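**Evening waste collection: transfer of rounds to the automated units**
Staff Forum > Facilities and Services

**hchiu_facilities** wrote:

As of 18th May, the evening waste rounds on the Escobedo floors are carried out by the Pelavel units. There are 7 units covering 31 rooms. Staff previously assigned to those rounds have been moved to daytime duties at the same grade and hours. Please use this thread for questions on the new arrangement. Individual concerns about schedules should go to your supervisor.

Hsiu-ying Chiu
Facilities Services

**dandiler_east** wrote:

Thank you for the notice. I would ask that the record show a concern. The evening round was never limited to emptying bins. The person on that round reported leaks, shut windows and noticed when a door had been left unlocked. Has any of that been assigned to someone else?

**yejinoh** wrote:

I was on the evening round until the transfer and I support the change in part. The lifting was hard on the back, and the daytime schedule suits my family better. I do agree with the previous poster about reporting. The unit files a record for each bin. It does not file a record for anything else. 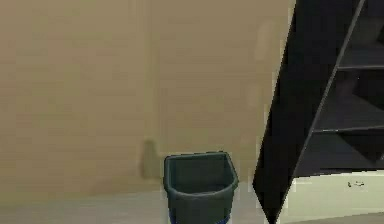 Placement of bins is the matter on which our office would like clearer guidance. We have been told that each bin must have open floor on the side from which the unit approaches. In a room laid out with the gray wastebasket close to the wall and the black shelving right beside it, a person would simply reach down. I do not know whether staff are now expected to move bins, move furniture, or leave both alone and let the unit log a missed collection.

Ye-ji Noh

**skullico_liaison** wrote:

Staff are not expected to move furniture. If a collection is missed, the room is added to a list for the morning team.

**dandiler_east** wrote:

With respect, that means the morning team has taken on part of the evening team's work without any change in its staffing. This should be stated openly.

**hchiu_facilities** wrote:

The point is accepted. Missed collections will be counted as morning work and reviewed in October. I do not agree that the change has added to the total workload. The evening team handled 1,110 collections in its last full month, and most of these no longer require a person.

On reporting, security has agreed to check doors and windows on its existing patrol. Leaks remain unassigned, and I will raise this with the building manager.

**yejinoh** wrote:

Thank you. Please also confirm whether bins may be shifted by the occupant of the room, as several colleagues have asked me.

**hchiu_facilities** wrote:

They may. Please notify this office of the new position so that the map can be updated.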